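Chapter 4
Fair Dice, Loaded Dice and the Trouble with Cubes

Probability has always had an awkward relationship with objects. On paper, a cube has six faces, each of which turns up one time in six, and everyone goes home early. On a kitchen table the cube has corners that wear down, a face somebody has carved too deeply, and an owner who stands to gain from it. This chapter is concerned with the gap between the two.

We begin with the village game of Pludby, played in the inns around Ostel for as long as there have been inns there to be thrown out of. The rules are simple. A player rolls one cube, calls a face before it settles, and pays for the drinks if wrong. Since the player is wrong five times in six, the landlords have always spoken warmly of the game. 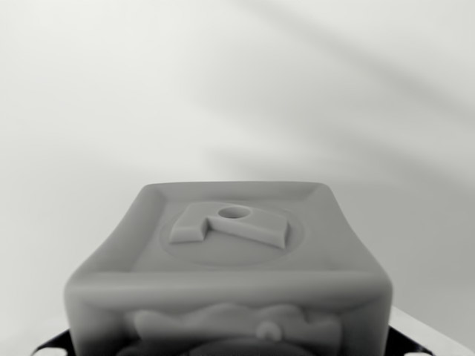
4.1 What we mean by "fair"

A die is fair if every face has the same chance of landing uppermost. You will notice that this says nothing about how the die looks. A handsome cube may be a scoundrel and a lumpy one perfectly upright. The only way to find out is to roll it, many times, and write down what happens, a task for which students have been found to be cheaper than machinery.

Suppose we roll a die 50 times and one face appears 11 times. Should we be suspicious? A fair die would give us a little over eight, but it would be a very odd die that gave us a little over eight of anything. Some wobble is to be expected. How much wobble we ought to put up with is the subject of section 4.3, and the reader who skips ahead will only have to come back.

4.2 Pictures in place of numbers

Many games do away with spots and put pictures on the faces. For our purposes it makes no difference. A bear and a boat are as easy to count as a one and a two, and rather harder to add up, which spares us several exercises.

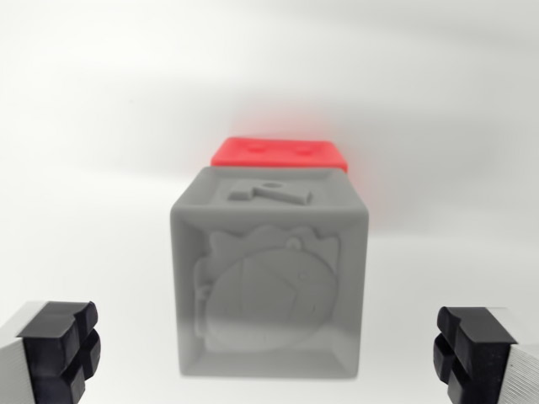 Figure 4.1 A cube with raised designs. The chance of a face does not depend on what is shown on it.

Depth of carving is another matter. Material taken from one face makes that side lighter, and the heavier side opposite has a slight liking for the table. In the Karaca trials, a deeply cut wooden die was rolled 922 times, and the cut face came up on 184 of them. A fair die would have managed 154 or so. The carver blamed the table.

A second die, cut to the same depth on all six faces, was then rolled 834 times. Its results could not be told apart from those of a plain cube, and the table was cleared of all charges.

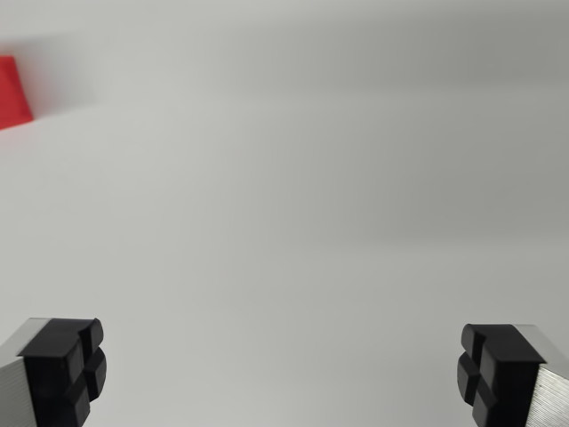
Figure 4.2 Two grooves crossing at right angles divide a surface into four parts. See Exercise 3.

Exercises

1. A player of Pludby calls the same face on every turn. Another calls a different face each time, according to mood. Which of them buys more drinks in the long run?

2. Using the figures from the Karaca trials, find the proportion of rolls on which the cut face appeared. Compare it with one sixth.

3. A square is divided by two grooves into four equal parts, and a bead is dropped on it at random. Ignoring the grooves, find the chance that it lands in the top left part. Then explain why the players of Stindska, who use wide grooves, never ignore them.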